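Reading a Pylon Course: Handout 3
Irkamness Aero Sport Short Course, August 2018
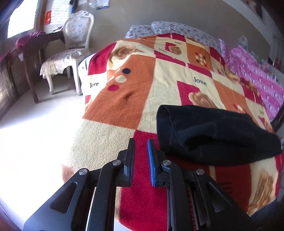
Last session we got through the start gate and the first straight, so today it's turns! My favourite bit of the whole course, and where most races are won or lost.

Have the Skilton track map open while you read. Find Gate 5. It looks harmless on paper, but the pilot arrives fast, has to be wings level between the pylons, and then needs to pull hard straight after. Pull early and you clip a pylon. Pull late and you swing wide, and all that lovely speed goes into covering extra distance.

Terms to know
Line: the path flown through the air, including height.
Knife edge: wings vertical, fuselage carrying much of the load.
Energy: speed and height taken together. A climbing turn banks some of it for later (Buschmann notes, chapter 2).

Try sketching Gates 5 to 7 from the side as well as from overhead. Nearly everyone draws the overhead view first, and fair enough, but the vertical turn only makes sense side on. Colour in where you think the pilot is heaviest in the seat.

For next time
Read the Skudik sheet on crosswinds. Then redraw your line with the wind coming from the left and mark the 3 spots where you'd change it. Bring both sketches, we'll pin them up and argue!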